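From: Tiburcio Lozano
To: plirncombe-players
Subject: Re: [plirncombe-players] House rules for the winter league

Trinh Phùng wrote:

> Before we start again in December I would like to settle two things.
> First, the dictionary. Last season we had three of them in the room and
> every argument was won by whoever owned the fattest one. Second, the
> clock. I am told that some people find it "stressful." I would like to
> hear from those people, preferably in under 25 minutes.
>
> Also, does anyone have an opinion on tables? We've outgrown the card
> tables and I'm tired of my rack sliding into Thoa's lap.

Trinh,

I am one of the people who finds the clock stressful, and I'd like to speak up for us. I play slowly. My father played slowly. I once spent eleven minutes on a move that scored nine points, and I still think it was the right move. But I've also sat across from Đức while he "just checked something" through most of an evening, so I'll vote for the clock and suffer with everyone else. Can we at least turn off the beep?

On the dictionary, I say pick one and lock the others in a car. I don't much care which. Ratree wants the big one her aunt left her, and it's a lovely book, but it predates half the words I rely on. It also calls GEUM a plant (fine) and then spends a full column on it (less fine, we're on a timer now). If the word isn't in the club book, it comes off the board. That includes RALLEO, Thoa. I don't care how many people in Tramislow say it.

Tables are the part I do have opinions on. Wood, flat, no lip, and wide enough that both players can get their elbows up. Color doesn't matter much, though I'd stay away from anything dark, as the old racks vanish against it by the second game. Something in this line would suit me: 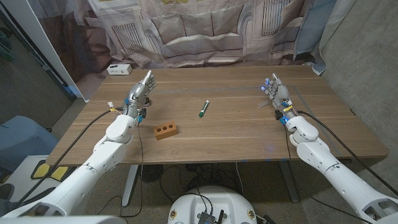

Light walnut tone, faint grain.

Folding legs would be nice but I won't hold out for them. The ones we folded last year folded back, once with a game on them, and I was ahead by 159 at the time. I mention the figure only for the record. Đức remembers it differently, and Đức wasn't keeping score.
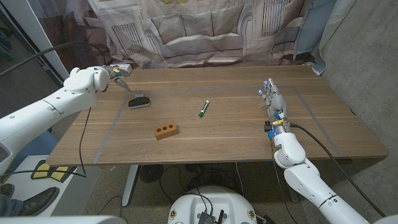 A bit of tape on the tabletop would settle the border disputes too. Board in the middle, tiles on your own side, coffee on the floor where it can only ruin one person's shoes. Thoa had a scheme for coasters with little walls. I'd leave that for the spring.

One thing you didn't ask about: the season total. If we're adding up points for the whole winter again, can somebody other than me keep the sheet? I finished last year with 1785 by my own count and 1756 by Ratree's, and I've heard the word "creative" used. I'd much prefer to be accused of bad spelling.

I can do the first night, if it starts at seven. If it starts at six-thirty I'll be there at seven.

Tiburcio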